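Pillby hand gripper (care and setup)

The Pillby is a hand-held gripper: two fingers on a linkage, a grip for your hand, and a place for a camera. I've kept a pair of them going for a good while now, so this entry leans on my own bench habits (feel free to argue with me in the comments!). Everything below is for the second build, the one Benito Alcaraz drew up after the first kept chewing through its finger pads.

Layout

The two fingers close toward each other on inner bars, and each bar turns on a big pivot screw. Those two screws are where nearly all my trouble starts. Smaller screws at the tips hold the finger mounts, and they're easy to forget until a finger starts to wobble and you're wondering why your recordings look drunk.

Setting up a pair

I set mine up on whatever table is free, with a cloth down so dropped screws don't roll off and vanish. Squeeze each gripper 20 times, slowly, and listen. A click near the end of the travel usually means a pivot has backed out. Snug it until the side play goes away, then ease it back a hair, and squeeze again. If the fingers don't spring open by themselves you've gone too far.

Then the pads. They should meet flat along their whole length, and I check by closing them on a strip of paper and tugging it at the top and the bottom. If it slides out at one end, loosen that finger mount, press the pads together, and tighten it while they're closed. Do one side at a time or you'll be there all evening (ask me how I know).

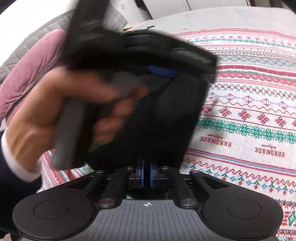
After that I like to pick both up, one in each hand, and just move them around for a few minutes before recording anything. Loose parts love to show themselves once there's some swing in it, and you'll feel a rattle in your palm long before you hear it.

Upkeep

I wipe the pads every 50 recordings and swap them when they go shiny. My oldest set made it to 2483, which was far too long, and the last stretch of that data went in the bin. Dry lubricant on the pivots only, please! Oil creeps onto the pads and then nothing holds.

Known faults

Fingers closing off center: usually one bent inner bar. Kulkarni sells them singly as part 51, so there's no need to buy the whole linkage.

Grip feels gritty: crumbs or lint behind the bars. A soft brush gets most of it out.

See also: Flatenholm finger mounts; Plumetti pad strips.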